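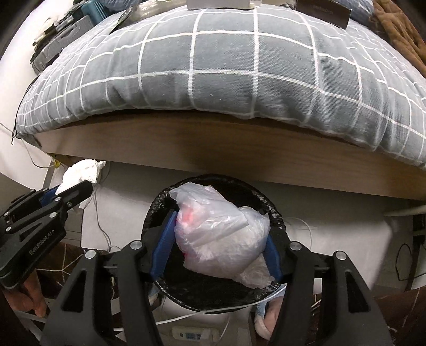

Armindo Simões wrote to ask why carrier bags and bin liners are kept apart in the labels when both are just plastic bags. They are kept apart for a practical reason. A liner stays in the bin while the bin is in use, and a carrier bag or produce bag is something thrown into it. Counting them together made every lined bin look full of plastic film, and version 1 had that fault all the way through.

Leston Small Rubbish, version 2

Contents
The set covers light household rubbish and the bins it goes into: tissues, kitchen roll, thin plastic bags, wrappers, receipts, cotton pads and so on. There are 640 records. Each one is a single row in items.csv and stands for one item at one moment. A crumpled bag held over a lined bin is one record, and a tissue alongside it is another.

Files
items.csv: one row per item
bins.csv: one row per bin, with shape, liner and lid
labels.txt: the label list with short definitions
changes.txt: differences between versions

Labels
There are 9 item labels.

tissue: paper tissue or toilet paper, used or not
kitchen_roll: thicker paper with a visible emboss
film_bag: thin plastic bag of any colour, open or tied
wrapper: sweet, biscuit or snack wrapping
receipt: till roll and small printed slips
card: small pieces of carton or tube
cotton: pads, buds, wool
peel: fruit and vegetable skins
other: anything that fits none of the above

White paper with no emboss goes under tissue unless the box or roll is in view. A film bag with something showing through it is still film_bag. Put "contents" in the notes column and leave the type blank if it can't be made out. Please don't guess from a colour. Red print on a bag and a red object inside it look much the same once the plastic is creased.

Bin columns
shape is round, square or unclear.
liner is black, white, clear, other, none or unclear. A carrier bag used as a liner is entered as a liner.
fold says whether the liner is turned over the rim. We added this because liners that aren't folded over tend to slip down and end up labelled as rubbish.
lid is on, off, none or unclear.

Fullness was dropped in this version. With a dark liner the bottom of the bin is usually lost in shadow, and two people looking at the same bin rarely gave the same answer.

Names
Leston, Skodell and Kolent in the room column are the three flats. Kolent has mostly bathroom rubbish. Skodell has no peel at all, as food waste there goes into a separate caddy.

Known problems
Thin produce bags from Kolent are sometimes down as wrapper. Corrections are welcome if you send the row number.
Torn tissue is one record when the pieces are touching and several when they aren't, which isn't always what you would want.
The notes column is free text and the spelling varies (loo roll, toilet roll, TP).

Corrections to the Yousafzai folder, third shelf label included, go in changes.txt first and into items.csv at the next version.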